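Avwood sucht zum nächstmöglichen Zeitpunkt eine Person für die Softwareentwicklung im Bereich **Bewegungsplanung und Wahrnehmung** (m/w/d, 30 Stunden pro Woche, Arbeitsort Skamova oder remote).

Wir entwickeln Plenar, eine Planungssoftware für zweiarmige Roboter in Wohnräumen. Gearbeitet wird überwiegend in der Simulation, häufig mit der Ansicht direkt über dem Greifer.
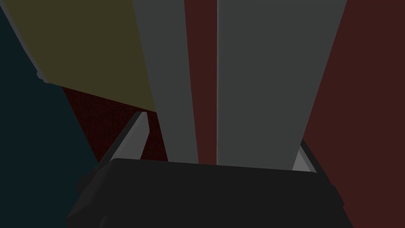 ## Aufgaben

- Kollisionsprüfung für beide Arme in engen Räumen weiterentwickeln
- Greifposen aus simulierten Kamerabildern schätzen
- den nächtlichen Testlauf mit 3000 Episoden pflegen und Fehlschläge auswerten

Der Planer muss beide Greifer gleichzeitig führen, auch wenn ein Armsegment einen Teil der Sicht verdeckt.
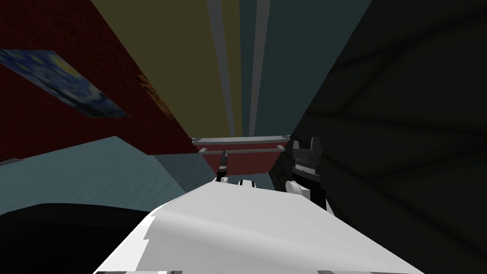
Dazu kommt die Schnittstelle zur Regelung. Sie läuft in C++, die Auswertung in Python. Der offene Rückstand umfasst 303 Tickets - ein guter Teil davon betrifft die Wahrnehmung bei wenig Licht und auf dunklen Böden.

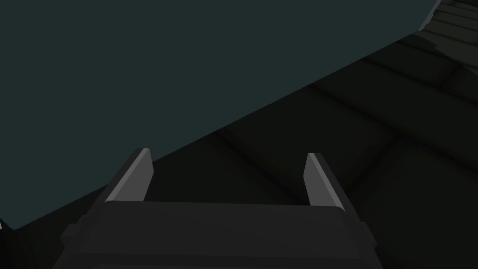 Meifang Ding meint dazu, man solle in den ersten Wochen vor allem Logs lesen und erst danach am Planer schrauben.

## Profil

- sicheres C++ und Python
- Erfahrung mit Kinematik oder Bahnplanung
- Deutsch oder Englisch fließend

Ein Abschluss ist nicht nötig, Arbeitsproben schon. Bewerbungen bis Ende Dezember an Teresa Sampaio, bitte mit Link zu eigenem Code.
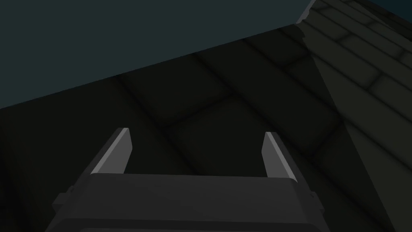

**Avwood · Team Planung und Simulation**

Das Gespräch dauert eine Stunde und findet per Video statt. Danach folgt eine bezahlte Probeaufgabe (300 Euro). Fachliche Fragen beantwortet Benedita Gouveia, am besten vor 16 Uhr.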